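Tuning a grasp detector for nested cups

4 min read

Vendors will tell you stacking is solved. I tried the stock Vilterik planner on nested cups and don't believe it. These are the settings I ended up with.

1. Collect 500 depth clouds with your own cups. The Norum sample set has no stacks in it.
2. Lower the cluster gap until inner and outer rims come out as two objects. If they merge, the planner will happily lift both.
3. Approach from above at a slant, with the fingertips inside the inner rim.
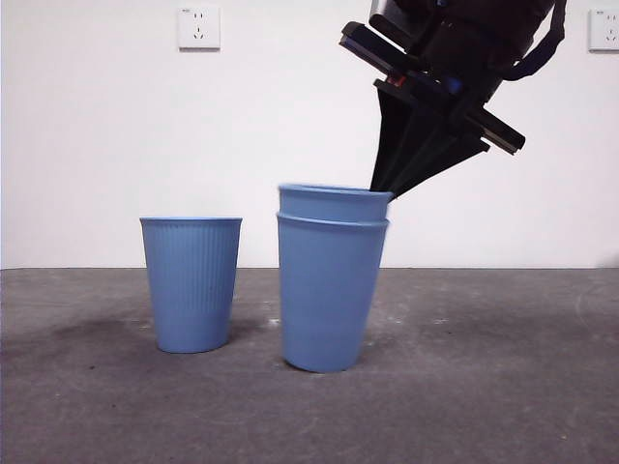

4. Cap the closing force at 20 per cent. The default is far too keen.
5. Log every attempt, including the ones you'd like to forget — a success rate without failures is advertising.

I'd want 900 logged runs before trusting any figure, mine included.

3 comments · 23 shares

gantry_pete: Step 2 broke my single cups. Split into halves.
Reply: Gap too small. Go back up a notch.
mossop: Does this work with Zeleke drivers? Asking for the Astdale lot.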